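4.3 Teaching Durar a sorting task

Now the fun part! With both arms calibrated (section 4.2), Durar can start learning where things are and where you'd like them to go. Keep the first task small. A bin, a cup and a marker are plenty, and you'll learn a lot about the planner from just those.

1. Set the objects on the table with clear space between them.
2. Open Scene and press Detect. Each object gets a coloured outline and a label.
3. Click any label that's wrong and type a better one. Durar remembers it.

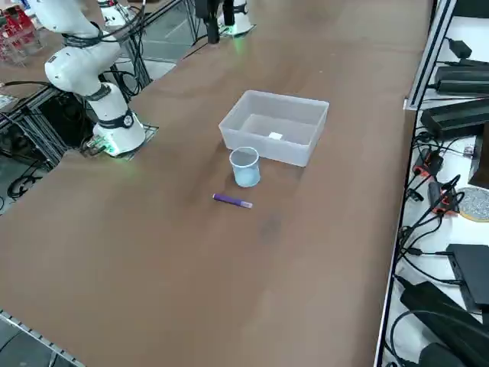
4. Set the bin as Target. Leave everything else as Item.
5. Press Plan. The preview shows both arms in grey, with the path drawn ahead of them.

Note: Clear plastic is harder for the depth filter than solid colours. If a cup's outline flickers, raise Hold Frames to 3 and detect again - the difference is lovely to watch.

6. Check the preview from at least 2 angles, then press Run at low speed.

CAUTION: Keep hands and sleeves away from the table while a plan is running. Pausing the preview does not pause the arms.
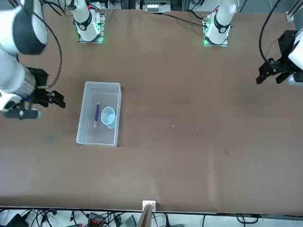
7. Save the plan when you're happy with it. A saved plan takes up some 439 kB, so keep as many versions as you like.

If Plan stops with "no shared path", the two arms want the same space. Turn on Take Turns and plan again. Heike Rothe's notes on tuning the wait time are in Appendix C.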